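A lifetime in other people's bakeries

Bogdan Bucur was sixteen when he first carried flour for money. He did it at the back door of Kotian, a bread shop on the corner of the street where his aunt lived, and he was paid in loaves until the owner found out his age and started paying him properly.

"I took the loaves home and my mother sold two of them to the neighbours," he says. "So it was money in the end."

He has worked in bread ever since, first in shops, then on the night shift at Mastimo, and for the past while on his own account in Drurby, where he rents a unit behind the old bus garage and supplies cafés, a school and a market stall. He bakes 160 loaves on an ordinary night and more before a holiday. We spoke at the end of his shift, with the ovens off and the door propped open.

I asked him what had changed most since he started. He thought about flour first, then about customers, and settled on customers.

"When I was at Kotian people bought white and they bought brown. If you put seeds on it they asked what was wrong with it. Now I have a woman who comes to the stall and wants to know which field the rye is from. I can tell her, because I asked the mill, but I had to go and ask."

The rye comes from a mill at Tokov, which he visits in February, when the miller has time to talk. He buys in 20-kilo sacks and writes every delivery in a hardback notebook. The last entry he showed me was sack number 3462. He started the numbering on his first day in the unit and has never gone back to one.

His rye is made with a starter he has kept going since Mastimo. He is not sentimental about it. "People give them names. Mine is in a tub and the tub says rye." He feeds it before he goes home and again when he gets up, and in hot weather he moves it down to the floor by the back wall. He has lost it once, when a fridge failed, and got it back from a former colleague who had been given a jar of it.

The unit itself took longer to get right than the bread. It had been a tyre store, and the drains were in the wrong place. He put in the sinks himself, with a cousin, and paid an electrician for the ovens. The rent is 313 a month, which he calls fair for Drurby. He moved in on 17th January and sold nothing until the spring.

"I baked every night anyway," he says. "I gave it away to the garage. You have to learn the oven and it doesn't matter if anybody is buying."
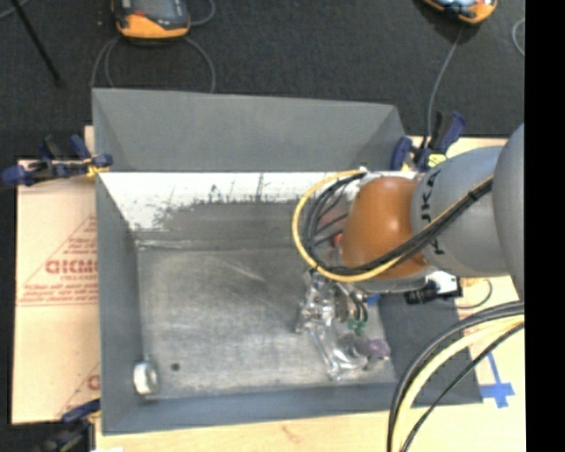

Nearly everything he bought for the unit was second-hand. The mixer came from a hotel kitchen, the racks from a school, and the bench from a man who was giving up pies. He would sooner have old metal than new plastic, and he is not bothered by how it looks. An open grey bin with sloping sides, its floor scratched and cloudy and the white worn away to bare metal lower down the back wall, is to his mind a bin with plenty of years left in it. What he checks are the corners and the seams. "If I can get a cloth into it, I can keep it clean. If I can't, I don't want it, and I don't care how shiny it is."

He has no plans to take on a shop. He was offered one on the high street and went to look at it twice. The window was good, he says, but there was nowhere to park a van, and he would have needed someone to stand at the counter all day.

He does want to teach. Two people from the school kitchen have been coming in on the late shift to learn rye, and he has started writing down his quantities for them, something he had never done before. It has been slow work. Most of what he does with the dough he does by feel, and he keeps having to stop with his hands full and weigh it.

"They ask me how long to mix, and I say until it's ready," he says. "Then they look at me. So now I have bought a clock."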